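Baloyi Home Support – Ticket 2308
Subject: Dryer stopping partway through, bedding still damp in the middle
Product: Duvell heat pump dryer
Opened by: Estrella Ibarra
Status: Resolved

Estrella Ibarra wrote:

Hello to whoever picks this up, and thank you in advance. I've had my Duvell for a bit over a year and I've been very fond of it, so I feel slightly disloyal writing in. Since early May it has been stopping before the bedding is dry. Towels are fine. Jeans are fine. Sheets and doona covers go in, tumble for what seems like a normal stretch, and then the machine plays its cheerful little tune and says it has finished. When I open the door there is a great twisted sausage of cotton, crisp on the outside and properly wet in the middle.

I use the Cotton Cupboard program, which is what the booklet recommends. I've cleaned the lint filter every time, and I have tried running the same load again, but the second go stops after a few minutes. No error code that I've noticed. The laundry is a small one off the back hall with a sliding door, and we've got two kids and a lodger, so there is a lot of bedding in this house and not much sun at the moment to hang it in.

Happy to try anything you suggest. I'm reasonably handy but I'd like to avoid taking the back off it.

Aksel Egilsson (support) replied:

Hi Estrella, thanks for such a clear write-up, it saves us a lot of back and forth. What you're describing usually comes down to how the dryer decides it has finished. There are two metal strips inside the drum, just below the door opening, and they feel for moisture whenever fabric brushes over them. If the strips have a film on them, or if the only part of the load touching them is already dry, the dryer will think the job is done.

Could you please try the following and let me know how you get on:

Wipe both strips with a soft cloth dampened with white vinegar, then again with plain water. Fabric softener and dryer sheets leave a coating you can't really see.

Pull out the lower filter as well as the door one. It's behind the flap at the bottom left. Rinse it under the tap and let it dry before it goes back.

Check the spin speed on your washer. For sheets we'd like to see 1000 or more if the fabric allows it. If it's set to 500 there is a lot of water left for the dryer to deal with.

Dry one set on its own, with the corners of the fitted sheet turned out.

Estrella Ibarra wrote:

Hello Aksel, well, you have embarrassed me with the lower filter. I had no idea it was there! It came out looking like a felt slipper. I've washed it and it's draining on the windowsill as I type. The strips looked clean to me but I did them with vinegar anyway, and there was a greyish smear on the cloth afterwards, so I suppose you were right about that too.

The washer was on 700 for bedding. I think it was set that way when we moved in and I've never thought to change it. I've put it up to 1000.
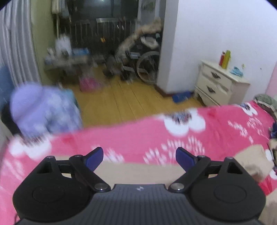 I ran the test load on Thursday, starting at 6 in the evening, with one fitted sheet, one flat sheet and two pillowcases. It went for much longer than it has been and the pillowcases and flat sheet came out lovely. The fitted sheet was better but still had a damp knot in one corner, where a pillowcase had crawled inside and settled down for the night. So that's a big improvement, though we aren't quite home.

One more thing I forgot to mention. While I was on my knees with the filter I saw the display flash 353 for a second when I closed the flap, then it went back to the program list. Is that anything?

Aksel Egilsson (support) replied:

That's great progress. And please don't be embarrassed, the lower filter is the most common thing we see on this model. The flap is the same colour as the panel around it and the booklet doesn't get to it until near the back.

I've asked Vibeke Hedegaard on our technical side about the 353, as I didn't want to guess.

Vibeke Hedegaard (technical) added:

Hi Estrella. 353 on the Duvell is a reminder that the lower filter flap was opened while the machine was switched on. It clears itself once the flap is shut and it doesn't need a visit. If it ever stays on the display, the flap hasn't latched, so give it a firm push at the top corner until it clicks.

For the fitted sheet, two suggestions. Go into Settings, then Dryness, and move it up one step from the middle. Then pause the load halfway through, pull everything out, give it a good shake and put it back in loosely. It's a nuisance, I know – I do it at home with my own sheets and I grumble every time. A couple of clean, dry hand towels in with the load help too, as they keep the bigger pieces moving. I'd leave out the softener for a few weeks so the strips have a chance to stay clean.

Estrella Ibarra wrote:

Hello both. Reporting back after a full week of bedding, all five beds. Everything is dry! I moved the dryness up one step and have been doing the halfway shake, and the hand towels seem to earn their keep. The 353 hasn't come back. My lodger Arnar Bach has been shown the lower filter and has promised to look at it whenever he does his own washing, and we'll see about that.

Thank you for being so patient with my long messages. You can close this one off.

Aksel Egilsson (support) replied:

Lovely to hear, Estrella. I've made a note on your account about the dryness setting in case you ring up later. The lower filter wants a rinse every 20 loads or so, and more often with that much bedding going through. Closing the ticket now, but replying to this thread will reopen it for the next 30 days.

Internal note, Nomvula Masilela: tagged as lower filter / sensor film. No parts sent. Have asked for the filter page to be moved closer to the front of the booklet.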